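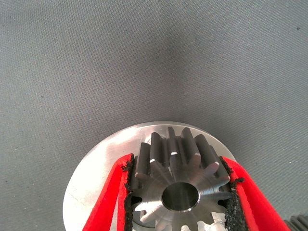 Unit 5: Surface Finish and the Care of Bare Metal

Handout for students in Conservation of Industrial Collections
Rarkmont College, Department of Material Culture
Prepared by Sarmīte Lüse; revised 17 August 2021

Scope of the unit

This unit considers how the surface of a metal object records its manufacture, its working life and its later treatment. Students are expected to have completed the introductory reading on alloys before the first seminar. The chemistry of corrosion is treated in Unit 6 and is mentioned here only where it affects the choice of cleaning method.

Finish as evidence

A metal surface may be left as cast, forged, rolled, ground, turned, polished, plated or painted. Each process leaves characteristic traces. Turning on a lathe produces concentric or finely spiralled lines. Surface grinding leaves parallel lines, and hand filing leaves short strokes that change direction near edges and corners. Where two processes meet on one object, the later usually interrupts the earlier, and the sequence of manufacture can often be established without sampling.

A round plate with a central opening is a useful subject for first practice in recording. The face, the outer rim and the wall of the opening should be entered separately on the record sheet, as each may have been finished in a different operation.
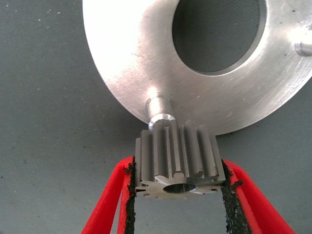
Glare is the most common source of error in such records. Bright metal reflects the light source, and fine scratches within the reflection may be lost altogether. Students should examine each face under raking light from at least two directions before completing the sheet. Colour terms are to be taken from the departmental list. The words "shiny" and "dull" are not acceptable in assessed work.

Historical background

The Skonby inventory lists 283 metal objects from a single engineering works. Over 25 of these had been repolished before they entered the collection, with the loss of all original tool marks. Ott Vaher's catalogue essay argues that repolishing was regarded as ordinary maintenance by the works itself and should therefore be treated as part of the objects' history. Grigaitė takes the opposing view. Both texts are held in the reserve collection and will be discussed in the seminar.

Handling

Nitrile gloves are to be worn when handling uncoated metal. Objects are to be placed on a clean, padded surface and lifted with both hands. Dry brushing precedes any use of solvent. Abrasive pastes are not permitted in the teaching laboratory.

Assessment

Each student will submit one completed record sheet and a commentary on page 13 of the course workbook. Submissions are due by the end of October. Requests for an extension must reach the programme office in writing before the due date.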